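**Folding on the bed: what do you do about the duvet lumps?**

**corkidon_kate** · Mar 23, 2020

Okay, laundry people, I need a sanity check. We moved into the place in Etutstead last July and I still don't have a proper spot to fold, so everything gets done on the bed. It's a big bed, plenty of room! But the duvet is so squishy that nothing comes out square. I smooth a cloth, the bedding sinks under my hand and there's a crease right back in it.

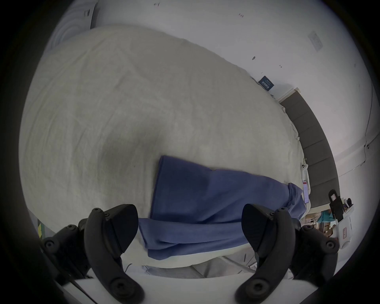 Blue one, attempt number whatever. Phone's up by the headboard.

Do you strip the duvet off first? Put a board down? Or just live with wonky edges?

---

**dawber14**

Board, 100%. I use an old shelf, 14 inches wide, and slide it under whatever I'm folding. Takes two seconds and you get real corners. Also, that hollow in the middle of your duvet would drive me nuts, give it a good shake first.

---

**mopsandmore**

Gonna disagree with dawber14. Who wants to haul a shelf into the bedroom for a few cloths? Pull the duvet tight toward the foot of the bed, fold in thirds, done. They're going in a drawer. The drawer doesn't care.

---

**dawber14**

The drawer cares when it won't close, lol. Mine holds 2 stacks if they're square and one if they're not.

---

**corkidon_kate**

Ha, you two. I tried pulling it tight and it helped a bit, though it goes right back to rumpled the second I lean on it. I'm getting flatter ones now if I keep the folded cloth close to me and don't reach across. 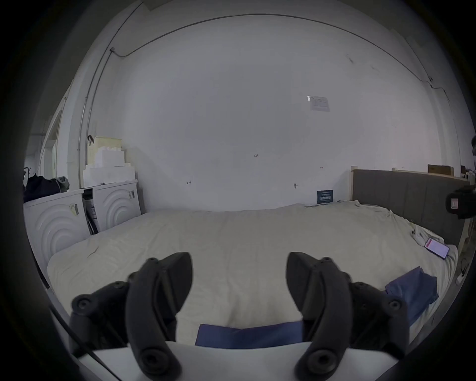 My other problem is what to do with the finished ones, because if I set them down on the same bed they get nudged and a corner flops open. Then I'm refolding stuff I already folded. Would a box work? I've got cardboard ones left from the move that I keep meaning to break down.

---

**Benjamín Durán**

Box, yes. I did all our linens out of moving boxes for months before we bought the Zalluvthorpe dresser. Stand the folded cloths on edge like files and they hold each other up. And move the phone and chargers off the bed before you start! I folded a cable into a towel once and spent a whole evening looking for it.

---

**mopsandmore**

Filing them on edge only works if they're all the same size. Mine never are, so I stack, biggest on the bottom.

---

**corkidon_kate**

Mine are mostly the same, so I'm trying the box tonight. Still not buying a shelf, sorry dawber!

---

**dawber14**

You'll be back.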